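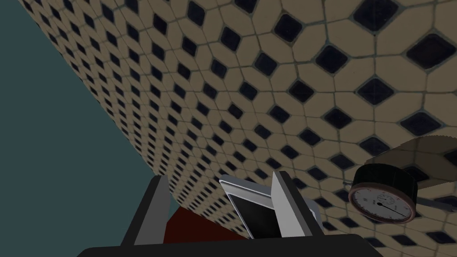

Simulated scene, octagon-and-dot tiles, with a dial gauge on the right and something small and black-faced between the fingers.

My mother-in-law rang a little after seven in the morning, which is her hour for ringing, to ask whether she should hold off replacing her cleaner until the robots come. She had seen a clip of one folding a towel. I told her I would look into it properly and write something down, and then of course October came and went and I'm only now sitting at the kitchen table with a pot of tea doing it. Huguette Riviere, if you are reading this (and I know you are, because you correct my spelling), please keep the cleaner.

The longer answer needs a bit of background. For the past while I've been helping out on a hobby project we call Pichon -- evenings mostly, with Ekow Frimpong, who used to run the tool crib at a machine shop and has strong feelings about where things go when you're finished with them. The idea is modest. We want a simulated arm that can tidy a bench: pick a thing up, work out what it is, put it back where it lives. We do it all in a simulator because neither of us can afford to have a real arm throw a real gauge across a real garage, and because my spouse has claimed the garage.

I chose tidying because I thought it would be easy. I have two kids and I tidy all day long, half asleep, with a phone wedged against my shoulder. Ekow chose it because he once spent a whole afternoon looking for a dial indicator that somebody had put in the wrong drawer. Between the two of us we had the household and the shop floor covered, or so we reckoned.

So, how is it going?

Slowly! We set our little arm 178 tidying jobs over the autumn, each one a small pile of odds and ends on a tiled surface, and it finished 65 of them to Ekow's satisfaction. He is a tough marker. A gauge laid on its face counts as a failure with him, even if it ends up in exactly the right spot, and I have stopped arguing because he is right, you wouldn't do that to somebody's good gauge. If you let me do the marking we would be up to some 70, and I would still be embarrassed to show it to my mother-in-law.

The thing I didn't appreciate is how much of the job is seeing. When I look at a messy counter I'm seeing it from up here, standing, with both eyes and the memory of what was on it yesterday. The view from down at the gripper is a different business altogether. Half of what you get is your own fingers, the rest is tilted over on its side, and whatever you're after may be poking in at one corner. I have spent whole evenings scrolling through gripper views with my head tipped over like a spaniel's, trying to work out what I was looking at. Octagons, mostly. I chose those tiles myself, because they reminded me of the bathroom floor in our first flat, and I've come to regret it a little. It's a very busy pattern, with all those black diamonds, and early on the arm would get quite interested in a diamond and leave the objects to look after themselves. Gaëtan Baudry, who knows far more about vision than I ever will, suggested a plain grey surface. Ekow said that nobody's kitchen is plain grey, and that if it can't cope with tiles it can't cope with my mother-in-law's house either. The tiles stayed.

Then there are the see-through things. People who don't clean for a living forget how much of a house is glass or plastic wrap or the lid of something. Smoky, half-transparent objects are the worst of the lot for us, as the pattern behind comes through and the arm can't settle on where the object stops. I have some sympathy. I walked into the patio door at Ivana's in front of a dozen people.

Flat things are the next worst. Anything thin that has tipped against something else needs a bit of a nudge first, a little slide with a fingertip, the sort of move you make a hundred times a day picking up a coin or a bank card. We haven't taught it that. It goes straight in with the fingers open and hopes for the best, and sometimes it comes up with the card and sometimes it comes up with a very firm grip on the air.

I do still enjoy watching it, mind you. There's a stage in every attempt, fingers apart and nothing but tiles between them, where I lean in toward the monitor as if that would help. Ekow does the same. We have caught each other at it.
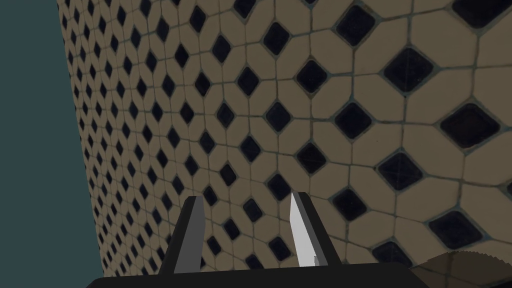

What I'd tell Huguette

Some chores are in decent shape already. A machine that does one thing on a flat floor, over and over, is a fine thing to own, and ours has kept the hallway free of dog hair for two years. The dishwasher is a robot too if you squint, and I would fight anyone who tried to take it away. It's the in-between work that isn't ready, the picking up and sorting and putting back, and that is most of what a cleaner does before she even gets the mop out.

Babar Rind thinks I'm being gloomy. He says a shop floor will get there well before a house does, because you can bolt things down and paint outlines on the bench, and I think he has a point. Ekow already has outlines on his bench at home, and on his pegboard, and in his cutlery drawer.

We're going to try the sliding move next, over the winter, starting with something thick and working down to cards. I'll post the numbers when we have them, marked by Ekow.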